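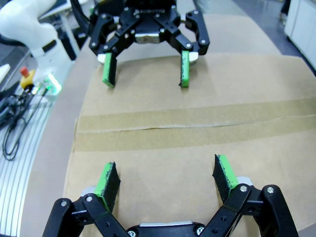 # Equipment Plan and Budget, Two-Arm Packaging Cell

Capstone project report, section 4
12/07/2026

The college gave us $3814 for the year. The arms and the grippers belong to the lab, so none of this money goes toward them. It has to cover fingertip pads, cables, mounting parts, and cardboard.

**Pads.** We asked two suppliers for prices. Drusetti sells pads singly and ships in 10 days. Senamero is cheaper per pad but only sells packs of 15. We chose Senamero. Each gripper takes two pads, and one pack leaves plenty of spares.

**Cardboard and tape.** Taped seams are the main thing we test, and a sheet can't be used again after the tape is pulled. We budgeted for 34 sheets from Prascombe. The first order, placed in October, was too small and we had to stop early.

**Cables.** Still open. The loops beside the rail take up bench space and we want a cable carrier there. Somogyi quoted one but the length was wrong, and we are waiting on a new quote.

**Not buying.** A third camera and a force sensor were on the first list. Both were dropped. The sensor alone would have used up most of the budget.

Any money left in spring goes to replacement pads. Shipping can add up to 10 percent to an order, so the order form should list it on its own line.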